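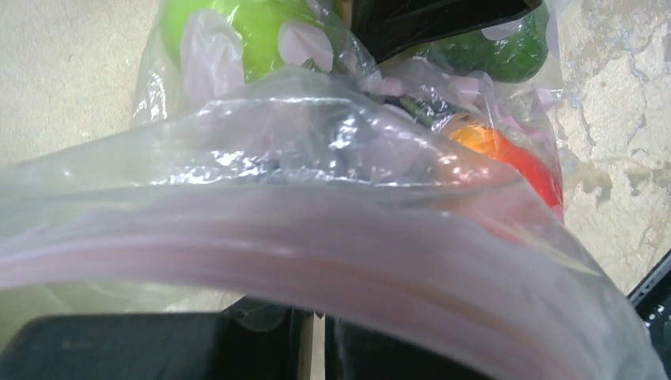 Please do not close the bag before the long pieces are in, says a remark in pencil under my last entry, it takes twice the time when the seal must be opened again. I agree with this remark and I have changed the order of work.

Tue 17 September
Trurken, play food sets, packing into zip bags. Continued from the page with the folded corner.

Started with the big zip bags from Skindska, carton 913. They are clear and the film is thin. The seal strip is pinkish, so it is easy to find it with the eyes, but with the fingers I still look for it too long. The film holds its creases very strongly. If a bag was folded once in the carton, it wants to go back to that fold, and the mouth closes by itself while I am reaching for the next piece.

What I tried with the mouth of the bag:

First, rolling the edge outward like a sleeve. It works for one or two pieces and then the roll opens again.

Second, putting my hand flat inside and opening the fingers. It is the best way, but then I have only one hand for the vegetables.

Third, laying the bag flat and pushing the pieces in from the side. The round ones go in well. The pepper turns over on its way and catches on the seal with its stem.

I will use the second way for now. A bag standing in a bowl was also suggested, but we had no bowl of the correct size and I did not want to go to the kitchen for it.

About order. In March we wrote on the Trurken sheet that the small pieces go in first, so that they are at the bottom and do not fall out. I think now this is wrong for these bags. The small pieces go into the corners and stay there, and when a child turns the bag upside down to empty it, everything comes out except those. New order: round fruit, then pepper and eggplant, then the long green pieces along the side, then thin and flat things at the end.

The petals and other flat soft pieces are a separate problem. They stick to the inside of the film, and each one stays at the place where it touched first.

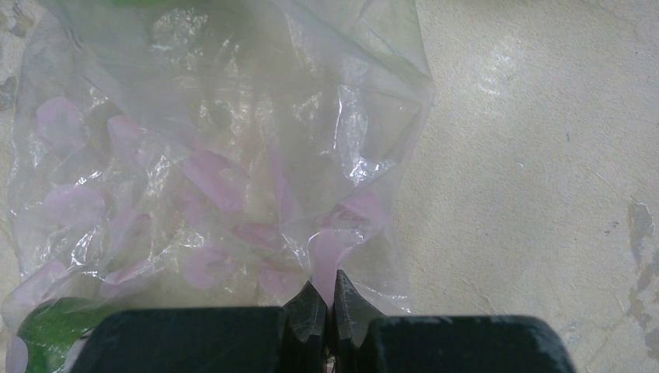
Shaking does not help much. When I shake, they slide under the nearest crease and then I must stroke them out with a thumb from outside. Best result today: pull the bag by two opposite corners until the film is tight, tap once on the underside, release. After this most of the pieces move freely again. Wiping the inside with a cotton cloth also seemed to make a difference, but I did it only on one bag and I do not want to write it as a rule.

Should the flat pieces have their own small bag? I am in favor. Against it: one more bag to lose, and the Trurken sheet has no line for it. I ask everybody to write an opinion on the sheet by the door and not on this page, the margin is already full.

Sorting before packing. We use the light green tray, the shallow one with the rounded corners. I like it because nothing rolls away, but it has one disadvantage which I did not notice before today: green on green. The red pepper and the orange pieces I see immediately. A green bean in a green tray I can look at and not see. A white or gray tray would be better, and Sturus has shallow ones in gray in the same catalog as the shelf boxes. I have put a request on the list, with the price left open.

Until then, the green pieces should lie on top of something of another color. For example

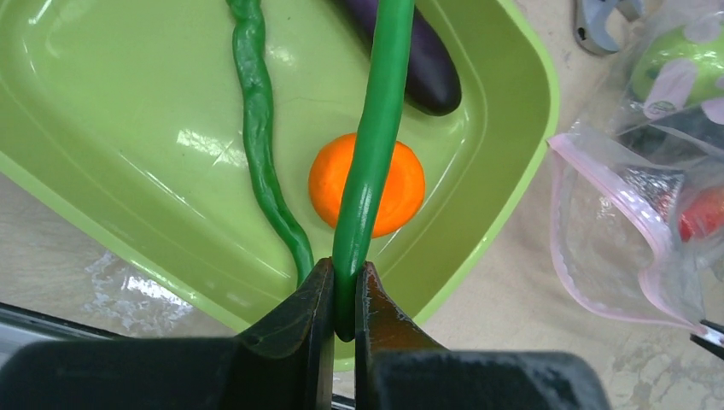
a long piece across the orange and the eggplant is found at once, while the same piece along the wall of the tray is not. It sounds like a very small thing. For somebody who packs the sets all afternoon it is not so small, I think.

Condition of the pieces. I did the usual check with hand and eye when they went through the tray. Notes only for what I would want to know later:

Eggplant. Surface is good and shiny. It shows fingerprints more than any other piece. Wipe with a damp cloth, no soap, the soap left a gray film the last time.

Pepper. Stem is firm. I pulled it a little and it did not move.

Orange with small stem. Fine.

Long green pieces. The soft ones bend when they are held near the end and they come back slowly. Do not store them under the heavy pieces. I had one in March that was kept bent in a box and it never became straight again.

The multicolored one. Still no agreement on its name. On the sheet it is "mango", on the label of the shelf box it is "squash", and the delivery note from Lam says only "mixed vegetable". I keep "mango" here because it is the shortest. If the name is changed, please change it in all three places on the same day.

Bags again. Skindska says on the carton that the seal is good for 4,000 openings. I have no way to check this and I will not try. My own worry is the end of the strip, near the side weld, where the two halves do not always meet. If you close from left to right and press only with the thumb, the last part stays open and you do not feel it. Go back over the corner one time. Then hold the bag against the light and look along the strip.

How full? I filled one bag until it was round like a pillow, and the seal opened when I put it down. One bag I filled half, and it lies well in the shelf box but looks like something is missing. Something between these two. I have drawn a pencil line on the sample bag, it hangs on the hook near the labels. Press the air out before closing, but gently, because too much pressing makes the film go between the pieces and then it is again difficult to take them out.

Place on the table. I had tray left, bag in the middle, loose pieces to the right. It is comfortable if you are right handed and open the bag with the left hand.

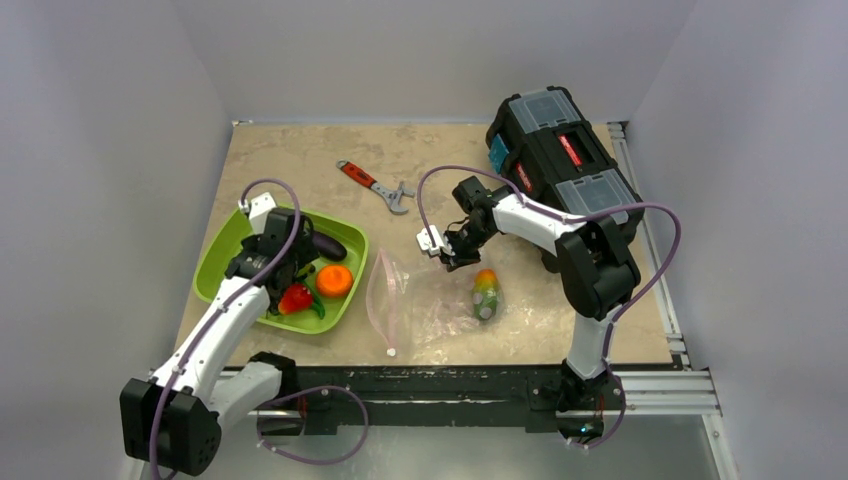 Tray, zip bag and "mango". Wrench at the top.

For the next time:

Label for the sample bag, with the pencil line made in marker.
Try the bowl.
Order from Skindska: 200 bags, same size, ask if they can come unfolded on a roll.
Shelf box 53 has a broken lid, move the sets from it before the new ones come.
Change the order of packing on the Trurken sheet. I have not done it yet, the old one is still hanging there, so please follow this page until I print the new one.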